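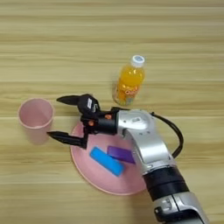 Oil or hard wax on a light table?

hadi_issa
Sanding mine back next month. Oil or hard wax? It gets juice spills daily.

sallow40
Oil. Three thin coats, 40 minutes between them, then wipe it off.

F.Sfeir
Disagree. Oil turns pale wood yellow. I used hard wax in January and the color held.

sallow40
Wax marks under hot cups though. And what grit did you stop at? 600 is too fine, it won't soak in.

F.Sfeir
240. Mine has no cup marks so far.

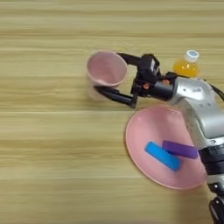
Light wood, grain running side to side

hadi_issa
Going with wax. Will test underneath first.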